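Flendier rewrites its robot rules, and this time somebody has to read them

The town of Flendier's largest employer of robot arms, the parts packager Pullik, will start October with a new set of house rules for anyone who programs, moves, cleans, or walks past one of its machines. The old set ran to 961 clauses. The new one has 50.

"We didn't get rid of any safety," said Ita Dolan, who ran the rewrite and has the tired good humor of a person who has read all 961. "We got rid of the paragraph about safety that came before each paragraph about safety."

The old rulebook had been growing for years, mostly in the way kitchen drawers grow. A clause went in whenever something happened, and a second clause went in when the first one turned out to disagree with a third. Clause 212 told operators to stand behind the yellow line. Clause 640 told them to stand behind the white line. The plant repainted its lines gray at some point in between, and clause 803, added soon afterward, asked staff to use their judgment.

The rewrite keeps the heavy machinery of the subject where it was. Pullik still does a full risk assessment for every cell, still has an outside inspector check the stops and the guards, and still follows the published standards that apply to industrial arms. What has changed is the layer on top, the company's own instructions, which workers are supposed to know by heart and which, according to an internal survey, most of them knew by rumor.

The headline rule is now the first one in the book: no new motion program runs on the floor until it has run in simulation, from the first move to the last, with every tray and fixture in the place it will have on the day. Programmers used to be allowed to simulate "representative portions." In practice that meant the easy portions.

"You'd get a beautiful run of the arm crossing open floor," Dolan said. "Then it would get to the tray, and the file would stop. The tray is where all the trouble is."

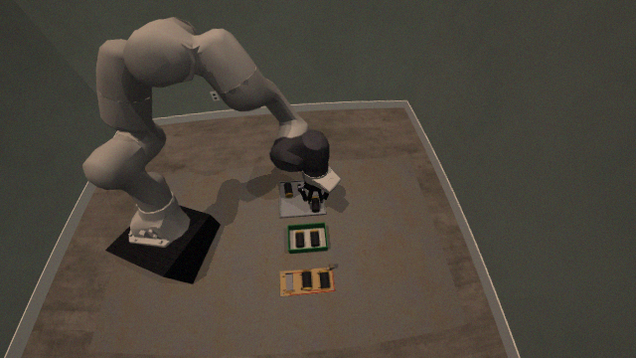 Under the new rule, the part of a job that gets the closest look is the last stretch, when the gripper comes down over a part and has to fit its fingers around it without introducing itself to the neighbors. Reviewers have to sign off on the approach, the grip, the lift, and the way out. The way out got its own clause, number 6, after the drafting group noticed that the old book had a great many rules about picking things up and almost none about leaving.

Clause 6 is short. It says the arm must be able to back away from any point in the program along a path somebody has looked at. It replaces 31 earlier clauses, among them a long one on "graceful withdrawal" that had been quoted at two retirement parties.

Simulation has its skeptics, and the loudest works down the hall. Brendan Costello has been setting up cells at Pullik long enough to distrust anything with a clean floor. He agreed to join the rewrite, he said, mainly to keep the word "virtual" out of the title.

"Nothing ever slips in there," Costello said. "Nothing is sticky. The tray is square to the world because a fellow typed it in square. Then you go downstairs and the tray is wherever the forklift left it."

His objection became the second rule. A program that passes in simulation must then be run on the real cell at reduced speed, with the trays measured where they stand, and the difference between the two written down. If the gap is larger than the limit set for that job, the model gets corrected and the whole thing starts again. The clause does not allow the tray to be nudged until it agrees with the computer, a practice Costello described as traditional.

There was a longer argument about how much has to be in the model. One camp wanted everything, including cables, carts, and the bin that people insist on parking beside the fence. The other camp wanted the arm, the gripper, and the parts, and to be home by six. The compromise asks for anything the arm can reach, plus anything that can reach the arm. It took 4 meetings to get that sentence, and two of them were about the comma.

The rules also deal with layout, a subject the old book approached through a diagram that had been photocopied until it looked like weather. Trays must be easy to tell apart at a glance. Empty positions have to be recorded in the program as empty, in so many words, and may not be left for the robot to discover. And when a job changes, the person who changes it has to put a name on it. Previously a large share of the changes at Pullik had been made by an account called "shift."

"Shift was our most productive programmer," Dolan said. "Never took a vacation. Made some terrible decisions."

Workers on the floor have so far received the new book with caution. Several asked where the rest of it was. One asked whether the 911 missing clauses were still in force somewhere, in the manner of old parking laws, and was told in writing that they were not. A copy of the old edition will stay in the office for reference, where it is also holding up a monitor.

The text was tested before it was adopted, in a way the company now recommends to others. Dolan's group gave the draft to new hires from the Darwish Road site and asked them to set up a simple pick-and-place job from it, with no one allowed to help. Anywhere they stopped and looked around the room was marked as a failure of the document. The first draft did poorly. Its section on restarting after a stop used the word "normally" three times and never said what normal was.

The restart section now reads as a plain sequence. Find out why the arm stopped. Clear the cause. Check that every part is where the program believes it to be. Walk out, close the gate, and restart from an approved point. There is a blank line for the reason, and "unknown" is no longer accepted as an entry. Nor is "robot."

Not everything went the reformers' way. The rule on nicknames survived, despite an effort to cut it. Pullik has forbidden names on its machines since a handover note reporting that "Gerald is acting up" led to a meeting with the wrong department. Arms will continue to be known by their cell numbers, at least on paper.

Also surviving is the requirement for a yearly review, although it has acquired teeth. Any clause added during the year will lapse at the review unless a person speaks up for it, and that person must be able to recite it. Costello asked for the second half. He expects it to keep the book under its present length for as long as memories are what they are.

Brirnik, a smaller firm across the river that runs its own cells, has asked for a copy and may adopt the simulation rules with changes. Its present handbook is understood to be a laminated card. Dolan has offered to send the 50 clauses over, and has also offered the original 961, an offer that had not been taken up by late afternoon.

Training on the new rules begins with the programmers and moves on to maintenance and the night crew. Each session lasts an hour, compared with the day and a half set aside for the old book. Attendance is required under clause 48. Staff who want to know why there are two more after it will find that clause 49 covers visitors, and clause 50 says who to call when something in the other 49 is wrong. The extension listed is Costello's – he says he was out of the room when that one was agreed.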